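How I set up a glove session so the data is worth keeping

I've been running hand-tracking sessions for the Mesus project since February, and most of my bad takes came down to sloppy habits at the table. So I wrote some rules, and I stick to them even on lazy days.

Start with the marker. If it wobbles on the back of the glove, the pose is junk and you won't notice until playback. I give it a gentle push before every take – if it moves, I refit it. Keep the printed face clean too.

Next, cables. Leave enough slack for a full reach in every direction, then have the person do that reach before you hit record. My hub stays on the same side as the gloved hand.

Keep the props few and ordinary. A spray bottle and a towel will give you plenty of grasps! Close any bottle properly, and agree beforehand that nobody sprays toward the electronics.
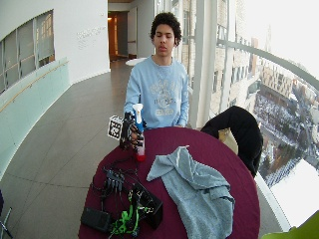

Takes should be short. I stop at 60 seconds and let the person rest their arm, and after 24 takes we're done for the day (I tried 40 once and the last ones were terrible). Say the task out loud the same way each time, word for word from the sheet.

Consent forms get signed before the glove goes on – at Bulon we do it at the door. Name your files before you unplug anything, then copy them to a second drive. My sheet was last changed in April 2019, when I added the line about wiping down the glove between people.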